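Hisorel Textile Care Service
2023-03-18

1/ This thread sets out the Service's guidance on folding and storing knitwear at the end of the cold season. It replaces the short notice issued to residents last May. Posts are numbered so that they can be referred to separately.

2/ The guidance applies to jumpers, cardigans and knitted waistcoats in wool, cotton, acrylic and blends of these. It does not apply to knitted coats with a lining, which should be stored on a broad hanger in a cloth cover.

3/ Residents have asked why the Service advises against hanging jumpers. A knitted fabric is made of loops, and loops give way under weight. A heavy jumper left on a hanger through the summer will lengthen in the body and form points at the shoulders.

4/ Before storage, every item should be clean. Marks which cannot be seen in March may well be visible by autumn, and clothes moths are drawn to fabric carrying traces of skin, food or perfume. An item worn once should be treated as worn.

5/ Washing should follow the care label. Where the label is missing or can no longer be read, the Service recommends a cool hand wash with a mild detergent, a gentle press in a towel and drying flat away from radiators.

6/ Items must be fully dry before they are put away. Cuffs, hems and the seam under the arm hold moisture longest and should be checked by hand.

7/ A flat, clean surface larger than the garment is needed for folding. A made bed is suitable and is the surface most households have available. The sheet should be pulled smooth first, as ridges beneath the knit make it hard to lay the sleeves straight.

8/ Where possible, choose a sheet that contrasts with the garment. Dark knits are easier to square up on a light or bright cloth, where the line of the hem and the cuffs can be followed at a glance. 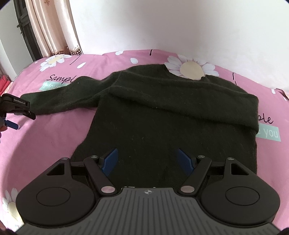

Dark green knit on a daisy-print sheet, left sleeve extended, shoulders and collar folded back over the body.

9/ A jumper lying like this one should be opened out again before folding. The collar and shoulders are brought back up to the top, and any thick ridge across the body is smoothed away with the flat of the hand. A bulky fold stored under other garments will set into a crease.

10/ Sleeves should be checked for twist. Hold the cuff in one hand and the shoulder seam in the other, and turn the cuff until the underarm seam runs straight. The sleeve should be eased into place and never pulled.

11/ Pale lint shows clearly on dark knitwear and should be removed at this stage. A soft clothes brush, used in one direction from shoulder to hem, is sufficient in most cases. Sticky rollers may be used on firm knits but can lift the surface of a fuzzy one.

12/ Pilling is a normal result of wear and is most common under the arms and at the sides. Light pilling may be left. Where it is to be removed, a knitwear comb should be drawn lightly over the area with the fabric held flat. Pills should not be pulled off with the fingers, as this draws out further fibre.

13/ The method of folding recommended by the Service is as follows. Lay the garment face down with the hem towards you. Bring one side in to the middle and lay its sleeve down along the body. Repeat with the other side. Fold the hem up to meet the collar, then turn the garment over.

14/ Thick jumpers should be folded once across the body and no more. Thin knits may be folded in three. A sheet of plain tissue placed inside the fold will soften the crease and is advised for anything stored for longer than one season.

15/ Roll-neck collars should be laid flat against the back before the first fold. Buttons on cardigans should be fastened. Brooches, badges and loose belts should be removed and kept in a separate envelope.

16/ The heaviest garments go at the bottom of the box. The Service's standard loan box, the Vedach, is 70 cm long and takes adult sizes without a further fold. It should be filled to just below the rim so that the lid closes without pressing on the contents.

17/ Vacuum bags are not recommended for wool or for any knit with a raised surface. They may be used for acrylic jumpers for short periods, for example during a house move.

18/ Boxes should be kept in a dry cupboard or under a bed, off the floor where the floor is stone or concrete. Lofts and garages are unsuitable. Cedar blocks may be placed in the box but should not touch the fabric, and need light sanding each year if they are to keep their scent.

19/ Stored knitwear should be looked over once during the summer. Signs of moth include small uneven holes, fine webbing in the seams and a gritty dust at the bottom of the box. An affected garment should be sealed in a bag at once and kept apart from the others.

20/ A sealed garment may be placed in a domestic freezer for 72 hours. It should be returned to room temperature while still in the bag, then brushed outdoors and washed in line with its label.

21/ Residents who no longer need an item may bring it to the Setiawan Street counter. Last season 259 knitted garments were passed on through the counter. Items should be clean and folded. Small holes and missing buttons are acceptable, and should be marked with a safety pin so that the menders can find them.

22/ Loan boxes may be collected from the same counter or from the Sandov reading room. Each household may borrow two boxes. Boxes borrowed last year and still in use do not need to be renewed.

23/ Printed copies of this guidance are available at both addresses in standard and large type. Schools and residential homes requiring more than ten copies are asked to write in advance.

24/ Questions on fibres not mentioned above, including mohair, angora and silk blends, should be sent to the Service by direct message with a photograph of the care label. Replies are normally given within two working days.

Issued by Zahira Menon, Head of Household Guidance, Hisorel Textile Care Service.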